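The Porches of Pestemow Street

Walk up Pestemow Street from the river and the porches get better with every block. The lower houses have plain stoops, two steps and a rail. By the time you reach the old Kusemo Hotel they've turned into full double galleries, with turned posts and brackets sawn into leaves, and I'm grinning like a kid.

Onyekachi Dauda has been repairing woodwork here for 11 years, and she spots things I'd walk right past. She stopped me at number 523 and pointed straight up. The porch ceiling is beadboard, laid on a slant so that the boards meet in a long herringbone over the front door! 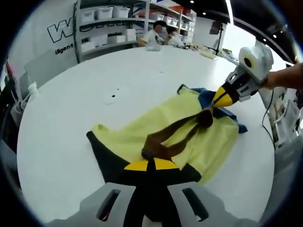 Why do so many of the porch posts stop short of the floor?
Most of them rest on small metal standoffs, added during repairs, which keep the end grain up out of puddled rainwater.

Dauda loves those standoffs almost as much as she loves the posts. She saved three originals on the Jurkow house by cutting away the rotten ends and splicing in new cypress, and even with my nose against the paint I couldn't find the joints. 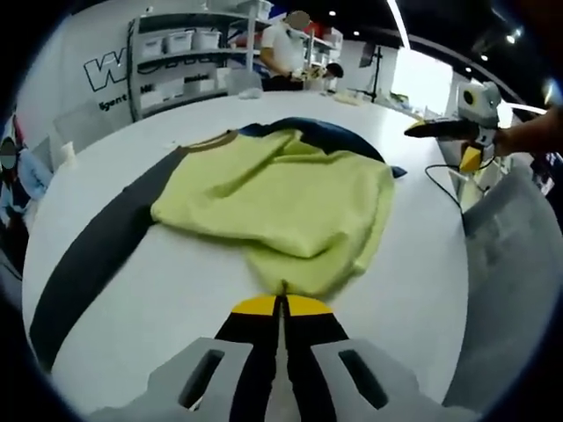 Up the Hill to Cele Terrace

The hill is steep and the builders made the most of it. Cele Terrace is a row of narrow brick houses stepping up the slope, each cornice a little higher than its neighbor's, and every one has a side porch tucked behind the front room.
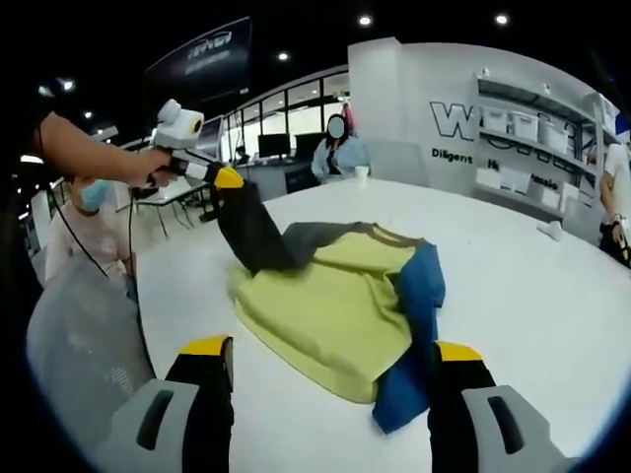 Those side porches catch the breeze off the water, and on a hot afternoon you'll hear radios and forks on plates the whole way up. Several were glassed in years ago. Two have been opened again, and the brackets underneath were still crisp, with the old green paint in the grooves.

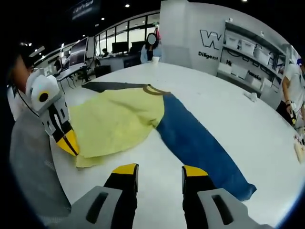 Green turns up all over the hill, come to think of it, on shutters and gutters and the undersides of stairs. Dauda is matching it for the last house in the row, where she'll be working until October. She has a box of spindles waiting in the hall and a porch swing she can't wait to hang.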